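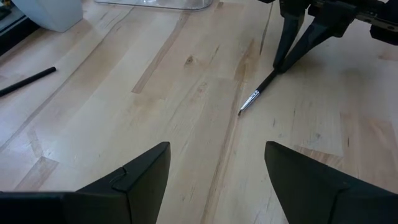 Funmilayo Lawal asked, at the review of the first draft, why the report spoke of a "grip fault" when the gripper had closed each time it was told to. The point was accepted, and the term "late release" is used throughout this version.

Project report: late release on the two-arm brush station
Submitted April 18, 2019

1. Background
The Prarnuvico project uses two arms over a shared wooden table. One arm takes a thin paintbrush near the upper end of its handle and sets it down at a marked place; the other then picks it up. Both are driven by the Eno control program, written by last year's group and altered by us in two places.

2. The fault
In a set of 27 trials, the handover failed 3 times. On each occasion the first arm reported that its fingers were open while they were still closed on the handle. The second arm treated the table as clear and began its approach. In the third failure the two grippers touched, the brush was pulled sideways and its handle split near the ferrule. No person was within reach of the arms. The station was switched off at the wall and the supervisor was informed the same afternoon.

3. Cause
The release signal was sent when the open command was issued and did not depend on the position of the fingers. Eno then waited 600 milliseconds before allowing the second arm to move. This had been enough for the thick markers used in earlier work, which were held with the fingers further apart. With a narrow handle the arm took a slower opening movement – a setting we had added ourselves to stop the brush from rolling – and the wait ran out first.

We had first suspected the finger pads, supplied by Bilgin, and spent two sessions changing them. The log would have shown the true cause sooner, but it was not read until after the third failure.

4. Changes made
The second arm may now move only when the measured finger opening has passed 23 millimetres. If this is not reached, both arms stop and an operator must restart them by hand. Loose items are to be kept outside the shared area during handover trials. The stop button has been moved to the operator's side of the table.

5. Remaining work
The set was repeated after the change without contact between the arms. One stop occurred, caused by a loose sensor cable, and the arms remained still until restarted. The new check has not been tried with wet brushes or with both arms at full speed. These trials are planned for July in the Wikdale laboratory – until then the speed limit stays in force.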